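Press freedom group asks ministry to withdraw staff contact rules

For immediate release
August

The Girnum Press Forum has called on the regional environment ministry to withdraw new rules that stop its staff from speaking to reporters without written approval.

The rules cover all employees, including field scientists and park wardens. They also apply to personal social media accounts where a post mentions the ministry's work.
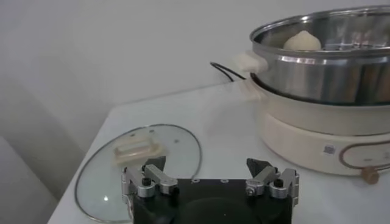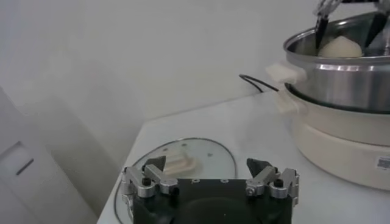 A glass pot lid on a white tabletop.

Under the rules, any request from a journalist must be passed to the central communications office, which has 2 working days to decide whether to answer. Staff who reply directly may face disciplinary action.

The forum has sent the ministry a letter signed by 92 reporters and editors. A public petition on the same subject has passed 4000 signatures.

"Local papers used to ring the river station and get the water readings the same morning," said Dalibor Jurčo, the forum's director. "Now they wait, and often the answer is a line saying the matter is being looked at. People who live beside the Hanano reservoir need those readings when there is a bloom — a week later is no use to them."

The letter asks for two changes. Published data and safety notices should be open to discussion by the staff who produce them, and personal accounts should be taken out of the rules altogether.

The ministry has said the rules are meant to keep its public statements consistent and will be reviewed after the summer. It has not given a date for the review.

The forum will hold an open meeting at the Sithole Hall, Girnum, at 7 pm. Entry is free. Ministry staff may attend without giving their names.

Notes to editors

The full text of the letter is available from the forum's press desk on request. Dalibor Jurčo is available for interview by telephone before noon.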